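Sundaram Table Notes: steamed buns and serving dishes

README, written by Bence Vass
Last change: January

This folder keeps the pictures and notes for the steamed bun part of the Sundaram collection. The subject is simple food on a white table, with the dishes that go with it: a steamer, plates and a glass bowl. 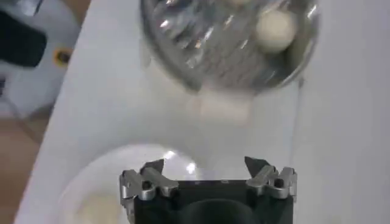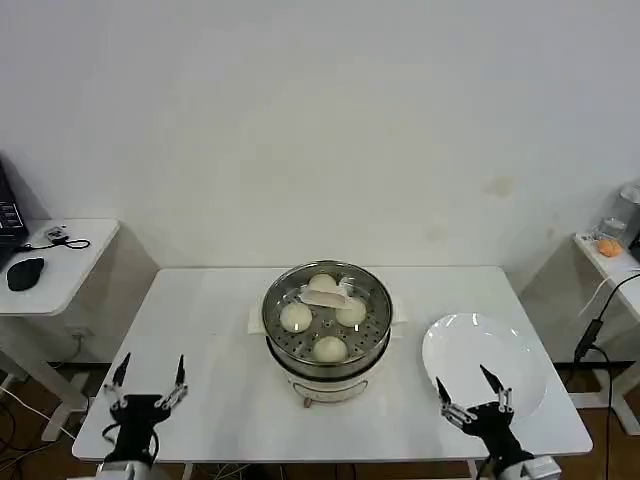

Glass bowl and plate (first); steamer with four buns and an empty plate (second).

What is in the folder

pictures/ — 579 pictures, sorted by session
notes/ — one text file for each session, 46 files in total
labels.csv — the names of the things on the table

Names we use

"steamer" is the whole electric pot, with the base and the metal tray together. If only the tray is meant, please write "steamer tray".
"bun" is used only when the food can be recognized well. For a round pale piece that is not certain, the label is "round food".
"bowl" and "plate" are separate labels. A glass bowl has also the extra label "clear".

Known problems

White food on a white plate is difficult to label, and the borders are not always exact. Glass is also difficult, the reflections on the table were sometimes marked as a part of the bowl. I corrected 38 labels of this type, but more can remain.

In the notes from the Sovard sessions the word "dumpling" is used for buns. I did not change the notes — only labels.csv is corrected.

Use

The files are free for study and teaching. Please mention the Sundaram collection and send corrections to Bence Vass, with the session number in the subject line.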